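Skerketti Display Cloche, Tall

Clear glass dome with rounded top, supplied with a round base. Intended for dried stems, mineral specimens, clocks and small models. The dome lifts off vertically and is not fixed to the base.

Product code: 1056-T
Supplier: Paquette Display & Storage
Colour: clear / natural
Pack quantity: 1 dome, 1 base
Cartons per pallet: 114
Warranty: 2 years, excluding breakage

Lift the dome with both hands, keeping it level. Do not carry the assembled unit by the dome. The base must sit on a flat, stable surface. Not suitable for food storage, candles or any other heat source. Indoor use only.

Orders of 20 or more units ship by freight. Orders received before noon Friday are dispatched the same day. Replacement domes and bases can be ordered separately; quote the product code and contact Begoña Cordero in spare parts.
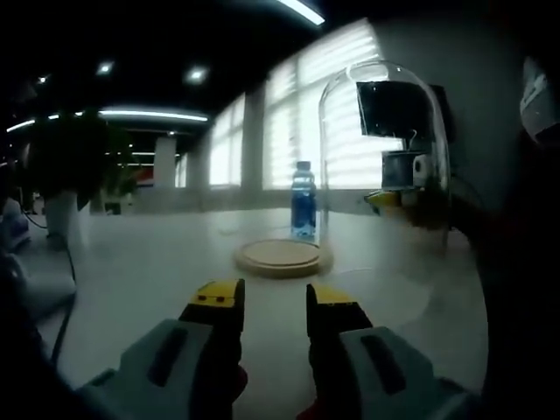

DOMES AND BASES

Light-brown wooden base: flat disc with a slightly raised rim. Clear glass dome: tall profile, transparent wall, stood separately from the disc on a white tabletop. The glass picks up bright reflections from windows; for labelled exhibits, position the unit side-on to daylight.

Clean the glass with a soft cloth and mild detergent. Wipe the base with a dry cloth only.

See also: Kener Low Cloche, Retska Bell Jar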